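Huveo recalls plush bag charms over detaching key rings

Huveo is recalling 2,622 plush bag charms after tests found that the metal ring at the top of the toy can pull out of its seam under a load below the limit set for products likely to be handled by young children.

The recall covers one production batch sold under the Meesuk label from April onward. The charms were stocked by gift shops, two airport chains and the online store Zonska, and were packed singly on a printed card. Other Meesuk products, including the larger plush line and the zippered pouches, are not affected.

Huveo said it had received 142 complaints about the batch. Most described a ring that worked loose after a few weeks of use on a backpack or set of keys. In 4 cases the ring came away together with a piece of the fabric loop behind it, leaving an opening through which the filling could be reached. No injuries have been reported.

The fault was traced to a change in the way the loop is fixed inside the head seam. In earlier batches the loop was folded twice and stitched across its full width before the head was closed. In the recalled batch it was folded once and held by a single line of stitching, which reduced the amount of fabric caught in the seam. 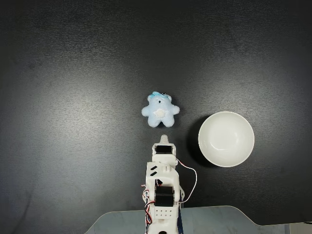

Samples from the batch were sent to the testing firm Skurkuvard, which applied a steady pull to each ring and then repeated the test after 1,000 cycles of light flexing. Rings on unflexed samples generally held. After flexing, the failure rate rose sharply, and the stitching gave way before the fabric did. On a charm of this type, such as the pale blue bear with the brighter blue bow, the ring is small and sits near the top of the head, so the load from a swinging bag passes through a short length of seam. Skurkuvard recommended a return to the double fold and a wider stitched area.

The charms were sold as accessories for adults and teenagers and carried a label to that effect. Safety rules in several markets nevertheless treat a soft toy as a toy if a young child would be expected to play with it, whatever the label says. Small parts that come off in testing are classed as a choking hazard, and exposed filling is assessed separately.

Owners are advised to remove the charms from bags and keys and keep them away from children under three. The batch code is printed on the fabric tag in the side seam. Refunds are available from the place of purchase, with or without a receipt, and online buyers will be sent a prepaid return label. Charms without a readable tag will be accepted.

Sales of the design have been suspended. Huveo said replacement stock with the earlier loop construction would be tested before it is shipped, and did not give a date for its return to stores.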